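Zuletzt aktualisiert: April

Wörter aus Stäbchen legen, zweiarmig: so sammle ich die Demos

Unsere Policy für Goltska soll ein handgeschriebenes Wort lesen und es dann aus bunten Plastikteilen nachlegen. Klingt nach Kindergarten, ist aber richtig fies! Zuerst stellt ihr die Karte hinten an die Tischkante und verteilt gerade Stäbe und Bögen davor.

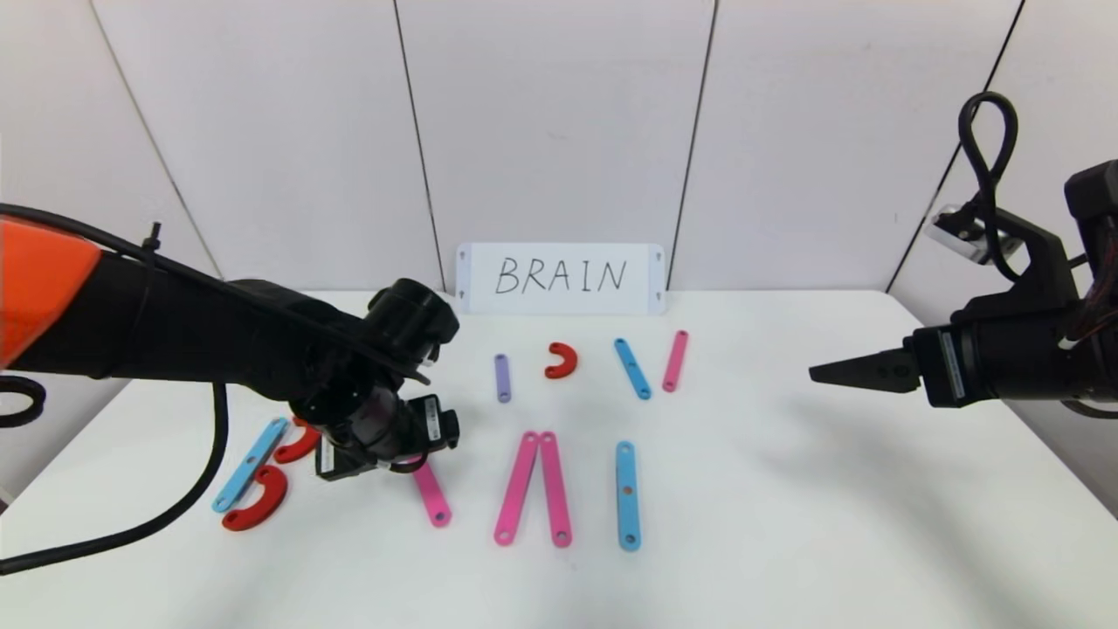

Dann teleoperiert ihr beide Arme, immer ein Buchstabe pro Episode (ich hatte am Ende 326 Stück). Bitte ruhig fahren, hektische Korrekturen lernt das Netz sofort mit. 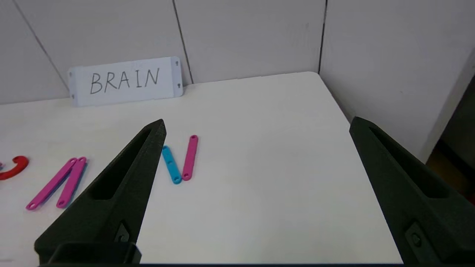 Beim Training nehme ich alle Kameras dazu, auch die am Handgelenk. 3,000 Schritte reichen für einen ersten Test, mehr lohnt sich erst mit sauberen Daten. 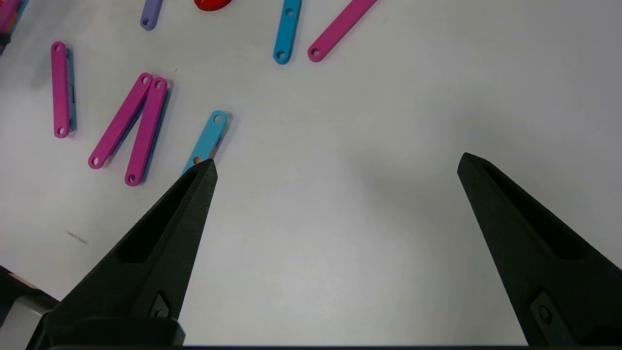 Stapel sind der Härtetest: Streut ruhig Episoden ein, in denen Teile übereinanderliegen, sonst greift die Policy gern zwei auf einmal. Bei mir waren das 13 Fehlgriffe in einem einzigen Durchlauf, autsch.

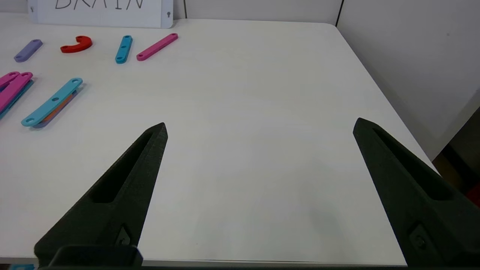 Kobe Mertens: Bei uns half es, die Startlage der Arme pro Episode leicht zu verändern. Habt ihr das auch probiert?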